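Sullavwood Guest House, ground floor
Safety checklist before the season, with comments
Checked in August by Troels Mikkelsen

Marks used: OK, Fix (before guests come), Watch (look again next round).

1. Entrance and porch
Outside lamp: OK. The sensor was slow in spring but now it reacts well.
Door mat: Fix. One corner is curling up and the mat slides when I push with my foot. Please put a mat with rubber back, same as at the garden door.
House number readable from the road: OK. Number 102 is painted again and the bush is cut.

2. Smoke and gas alarms
Hallway alarm: OK, tested with button.
Alarm outside the kitchen: Fix. The sound is weak. I changed the battery and it was still weak, so I think the whole unit must be replaced.
Carbon monoxide alarm by the boiler: OK. The date on the back is good for 3 more years.

3. Fire extinguishers and blanket
Kitchen blanket: OK, hangs free, the tabs can be reached.
Extinguisher under the stairs: Fix. The pressure is in green, but two folding beds were standing before it. I moved them to the shed. They should not come back to this place, also not for one night.
Service tag: Watch. It is written by hand and the ink becomes pale.

4. Electricity
Residual current switch: OK, I pressed the test button and it dropped at once.
Kunum heater in the small bedroom: Fix. There is a brown mark on the plug. I took the heater out of use and tied a note on the cord.
Extension cords: Fix. I found one cord plugged into another behind the sofa. I know there are few outlets on that wall, but this was written already in the last round.

5. Floors, tables and passages
Passages free: OK. I walked all the ways to the exits with the lights off and a flashlight.
Tables stand firm: OK. I leaned on every corner.
Glass and bottles: Watch. Guests leave bottles on the tables in the evening and in a house with small children I would like them to be kept higher.
Floor surface: OK, no loose edges.

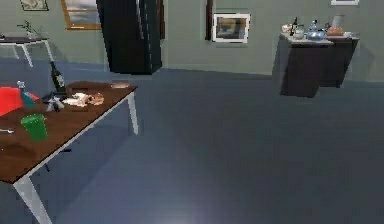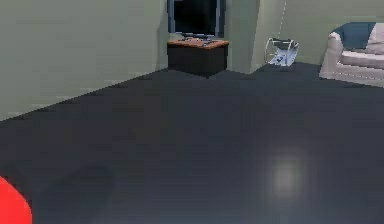 Jucélia Bastos wrote back that she agrees with most of the list but wants to discuss point 5. In her opinion the bottles are a matter for the welcome letter and should not be a mark against the house, and she asked that passages be checked again when the luggage of a full group is standing there, in the late afternoon. She will order the alarm and the door mat herself. I leave the mark at Watch until we have spoken, and I accept the afternoon check.

6. Hot water
Temperature at kitchen tap: OK after adjustment. It was too hot for children, so I turned down the mixing valve a little.
Shower hose, bathroom 2: Fix. It leaks at the handle. The Zinen hose from the storage fits.

7. Windows and stairs
Window catches: OK, except the one over the sink, which needs oil.
Handrail: Fix. The lowest bracket has lost a screw. I did not have the right length with me.
Stair light: OK from both switches.

8. First aid
Box complete: Fix. Burn gel is missing and the scissors also.
Emergency numbers by the phone: Watch. The paper is correct but the letters are small. Please print larger.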